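Hornham spring trail: do all the cards have to go in together?
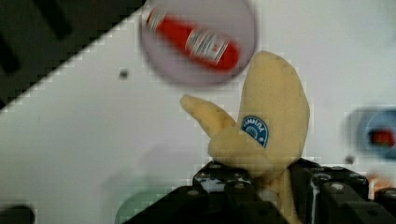
Plush banana with its blue sticker

Posted by Milagros Herrero, 2023-04-02

We are doing the Hornham spring trail as a family and have three scorecards between us, one for me and one for each of the children. My youngest has finished hers. The other two still need the stop by the library and the one at Tullus Garden Supplies, which was shut when we went past.

The rules on the back of the card say "entries from one household should be returned together". Does that mean I have to wait until all 3 are done, or can I hand hers in now and bring the others later? She is keen to get it in the box. Also, the card has a space for a reference number and ours is blank. Is that filled in by the shop or do we do it?

I did look on the town website but it only has the February notice with the start date and the map.

Lloyd
You can hand them in separately. We did last year and both of ours went into the draw. The "together" bit is for the family prize, where they add up the scores from one address. If you aren't bothered about the family prize, put hers in the box now.

If you do want to go for it, hold on to hers and put all the cards in one envelope with your surname and postcode on the front. I wouldn't staple them. They get pulled out and sorted by age group and the staples tear the corner where the name is.

The box is inside the door of the town hall, on the left past the leaflet rack. There is a second one in the library but it gets emptied less often.

Lollo
no idea about the household rule but the number is done by whoever gives you the card. mine says 2535. if its blank ask at the library desk and they will write one in, took 2 minutes

the map is wrong for stop 20 by the way, its on the railings at the back of the car park and not the front. went round twice looking for it

Milagros Ortuño
Lloyd is right about the envelope. One thing to add: the children's cards need an adult's phone number or email in the bottom box as well as the child's name. Last year my son's was put to one side for that and I only found out when I went in to ask.

Tullus closes at lunchtime, and the clue is in the side window, so you can read it from the pavement even when the shop is shut. Go down the passage next to it and look up.

Milagros Herrero
Thank you all. We'll go back for the side window and send them in one envelope. I'll ask for the numbers when we do the library stop.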